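4. Observations from the Open Day

4.1 What was shown

The third site in our sample was the Hemon laboratory, which opened its doors to the public for one afternoon in May. We attended as ordinary visitors and told the hosts about our study beforehand. The program had two parts. The first was a set of simulated kitchen tasks, shown on a large screen and run live on a workstation beside it. The second was a talk on future work by Dionysis Giannakopoulos, who leads the household group. No physical arm was run for visitors, and the leaflet did not say so. Several people near us had come expecting one, and two families left before the talk.

The leaflet promised "a robot that can work in your kitchen." We take this sentence as our starting point because it was repeated, with small changes, by three of the four staff members we spoke to. Our interest is in how much of the claim a visitor could check on the day.

4.2 The toaster task

The task that drew the most people was the one with the toaster (Figure 3). The system, called Zekutov by the group, had to bring its gripper to the slots, take hold of the item inside, and lift it clear of the appliance. The presenter started each run with a key press and talked over it. Six runs were shown while we stood there. He described all of them as successes, and by the rule used in the software they were: the item ended up above the toaster and still between the fingers.

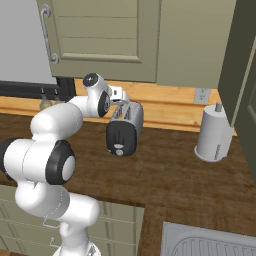
We asked what would count as a failure. The answer was that a run fails if the item is dropped or if a time limit passes. Touching the side of a slot is not a failure. Neither is pushing the toaster along the counter, so long as the item comes out. Both seem to us to matter a good deal in a home, where a toaster is light, has a cord, and may still be hot. When Thabiso Sithole of our team raised the question of heat, he was told that temperature was "not modeled at this stage." That is a fair position for a research group to hold. It was not a position that anyone in the audience could have guessed from the commentary.

A poster next to the screen gave a figure of 3,344 completed runs. It did not say how many had been started. We asked for the second number and were promised it by email; it had not arrived when we finished this paper. The same poster said the runs covered 126 kitchen layouts, but the presenter could not tell us whether the layouts used for testing were kept apart from those used for training. He thought so. We report the two figures as claims made at the event and draw nothing further from them.

4.3 How visitors took it

We spoke with 11 visitors on their way out. Most had enjoyed the afternoon, and a few were very taken with it. When asked what they had seen, more than half used words such as "it picked it up" or "it made toast," and only two brought up the simulation without being prompted. One man, a retired baker, wanted to know why the arm was so slow when it was "only a computer." We had no good answer for him - the playback speed was set by hand, and the presenter had changed it at least once.

It would be easy to blame the hosts for this, and we do not think they set out to mislead. The screen was clearly a screen. But the commentary moved back and forth between "the robot" and "the model" with no warning, and rendered kitchens have become good enough that the difference takes some effort to keep in mind. At the Plumetar event (Section 3) a real arm did much less and did it badly, and visitors came away with a more accurate idea of what the system could do.

4.4 Limits

Our notes cover one afternoon and one presenter. De Graaf, the firm that co-funds the group, had a separate session for partners in the morning, to which we were not admitted, and the failure rates may well have been discussed there. We also arrived around twenty minutes after the doors opened and missed the welcome. Sithole's notes and those of the second observer disagree on whether the time limit was stated aloud during the fourth run; we have left that point out of the coding.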